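Vollcombe: sitting room, rug and cups

Gallery pages for the Vollcombe flat are arranged by room. The sitting room has the most furniture and the most loose items, so it takes up more of the notes than the kitchen or the hall. Materials are given where known. Measurements are in millimetres unless marked otherwise.

The rug is a Skodska, bought in December. It is a rectangular shag with a zigzag pattern, and the label gives a pile height of 32. Long pile holds crumbs and grit below the surface, so it is vacuumed in two directions, first along the stripes and then across them. The brush bar is kept off. Light cups do not stand reliably on pile of this length and should be cleared to a tray before the rug is cleaned.

1. Cups and containers on the rug

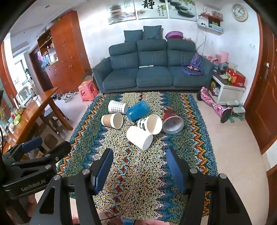
2. Rug, sofa and the sides of the room

The mixed set on the rug includes a brown paper cup with a white rim, a white cup with a grey checked pattern, a blue cylindrical container and a dark red patterned one. All lie on their sides. For storage they are sorted by type before size. Paper cups nest with paper cups only, as a hard rim will crease a paper wall. Rigid containers go on the lower shelf with the open end up.

The sofa is a three-seater in dark teal fabric, with two throw pillows in a similar colour on top of the back. It is a Segers frame with loose seat covers. The covers wash at low temperature and are put back slightly damp, which makes the corners easier to seat. The gap behind the sofa was set at 100 to allow a hand and a duster through. Anything kept there has to be lifted out before the sofa is pushed back.

Three framed pictures hang on the wall above. The fixings are Bravus hooks, one pair per frame, levelled from a string line. The wall clock is to the right of the pictures, near the shelf. Cables hang below the shelf and are on the list for trunking. The run needs 2000 of trunking in a single length, with a 50 allowance at the lower end for plugs.
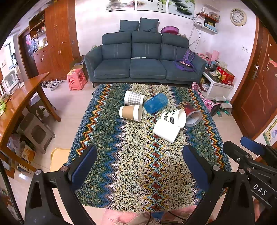

Floor clearance is the main limit on this side of the room. The wardrobe cabinets on the left have open shelves, and the shoes are in a row on the floor in front. A low rack would take the same row and leave the tiles free for mopping. The pink stool stays on this side. Cardboard boxes are flattened and taken out with the paper collection.

The white low cabinet on the right is used as a general surface and needs sorting more often than anything else in the room. Gift boxes go to the top of the wardrobe once empty. The blanket with the pink pattern is folded in four and stored flat. Toys go in one lidded crate, kept clear of the door.

Order of work for the room: cups first, then the floor items, then the cabinet top, then the rug. The tiled floor is swept last and mopped with the rug rolled back by half, one side at a time. Drying time with the window open is 32 minutes a side.

Next page: hall and coat hooks.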